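News > Food & Drink > Openings

We use cookies to keep this site running and to see what you read. By carrying on you agree to this. OK / Manage settings

Grutness gets its bakery back, sort of

The old Escobedo bread shop has a new name over the door and the ovens are on again. Vaninard, the pie and pastry outfit that used to sell out of a hatch behind the train station, has moved into the front half of the building and opened at 7 this morning. Line to the corner by half past. Rain didn't seem to bother anyone.

Owner Carolina Louro started with the hatch and a single rented oven. Savory hand pies mostly, then a plum tart that people started asking for by name, then wholesale. She'd been looking for a proper storefront since the hatch lease ran down, and the Escobedo place had been dark for 5 years. Same tile floor, same long counter. New wiring, new fridge cases, a lot of paint.

"I used to come in here for rolls as a kid," Louro said, in between customers. "So I wasn't going to rip it all out. The counter's staying. The bell on the door is staying too, even though it's driving us nuts."

The menu is short for now. Chicken and leek pie, potato and green chili pie, a sausage roll with fennel, the plum tart, a custard bun, and a dark rye that Louro says is still being worked on. Coffee is drip only. No espresso machine yet, it's on back order. We had the green chili pie and would have it again tomorrow. Crisp on the bottom, properly hot filling, pastry that holds together long enough to eat standing up. The custard bun was a bit sweet for us but the table next to ours ordered seconds.

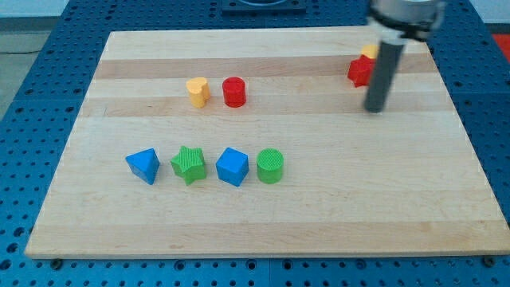 Toy shape blocks on a wooden board.

Bread is the part the neighborhood has been waiting on, and that's down to Reginald Szabo, who ran the night shift at a hotel kitchen before Louro talked him into coming over. He is doing 80 loaves a day to start, split between a plain white sourdough and a seeded one, with the rye added when he's happy with it. They were down to the last shelf when we left.

Szabo says the big deck oven in back is original to the Escobedo days and took longer to fix than the rest of the kitchen put together. A part had to be made for it. He wouldn't say what it cost. "More than the oven's worth," was as far as he'd go. It runs hotter on the left side, so the white loaves go there and the seeded ones go on the right, and if your crust is darker than your neighbors that's why.

Prices are in line with what the hatch charged, give or take. Pies are sold whole or by the half. Day-old bread goes in a basket by the register after lunch, pay what you like, cash only for that part.

There are 2 small tables inside and a bench out front. Louro wants more seating but needs a permit for the sidewalk and says she'll apply for it once things calm down. The back half of the building is still empty. She has an option on it, and there is talk of evening classes in there, laminated dough to begin with, then bread if Szabo can be persuaded to teach. He looked doubtful when we brought it up.

The wholesale side carries on as before, so the cafe at Triveck will still have the sausage rolls, delivered before opening. Holiday pie orders can be placed at the counter only for the time being. The online form from the hatch days is switched off and emails to the old adress are not being read.

Vaninard is open from 7 a.m. until 2, or until its all gone, which today looked like being well before noon. Closed the first week of February for more work on the kitchen.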